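About Clelimach

Clelimach records manipulation data for companies that train robot policies on small-parts handling. We run the stations, employ the operators, review the recordings and deliver labeled episodes. We do not train models and we do not sell robots.

The company started as a two-bench operation inside a repair shop in Nallau. The shop sorted returned control boards by hand, and its owner wanted to know whether an arm could do it. The arm could not, mostly for lack of examples to learn from. Recording those examples became the business, and the repair work was wound down two years later.

What we record

Most of our work is picking, transferring and sorting electronic assemblies: bare boards, boards with leads attached, solenoids, connectors and short cable runs. Parts are presented in bins and trays of different materials. Every episode is driven by a trained operator from start to finish, with wrist video, joint positions and gripper width stored on a common clock.
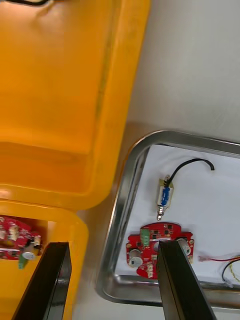 An episode begins when the operator confirms the start layout and ends when the arm returns to its rest pose. Failed grasps stay in the recording. If the operator drops a part and recovers it, the recovery is kept and marked as such. If the part leaves the work area, the episode is closed and tagged incomplete. Clients can filter on these tags, and most of them ask for the recoveries.

Boards are harder than they look. The outline is irregular, tall components sit close to the edge, and a grip that holds at one angle will slip at another. Our operators are told to choose the grip they would choose again, and to avoid correcting their path for the sake of a smooth curve. Layouts are shuffled between episodes according to a printed sheet, so that a part does not keep turning up in the same spot.

How we review

Each episode is watched once at full speed by someone other than the operator. The reviewer checks the task label, the start and end marks, and whether the video and joint data agree. Clock drift over 10 milliseconds is a rejection. Blur from normal arm motion is accepted. A reviewer who is unsure passes the episode to Trinidad Henríquez, our head of data, and her decision is written into the episode notes.

The review tool, Grutent, was written in-house. It is plain software - a timeline, a video pane and a form - and we supply it with every delivery so that clients can read our notes in the same layout we use.

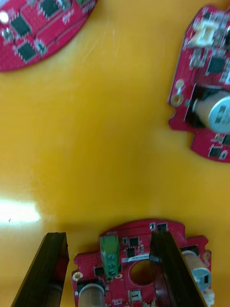

Nallau, June

The current board-sorting set stands at 1209 accepted episodes, with 154 rejected. Rejected episodes are kept on a separate drive and can be requested. The next block of work covers boards that overlap or touch at the start of the episode, which the present set covers thinly.

Where we are

Recording is done at our main site in Nallau. Review and storage are at the Escobar office, along with billing. We have 5 stations, all with the same arm model and the same camera mounting. Site visits are by appointment, mornings only.

Working with us

A project usually begins with a box of the client's own parts and a one-page task description. We return a short pilot set before quoting the full job. The client owns the recordings. Layout sheets and operator instructions are included, and raw logs are held for a year after delivery unless the contract says otherwise.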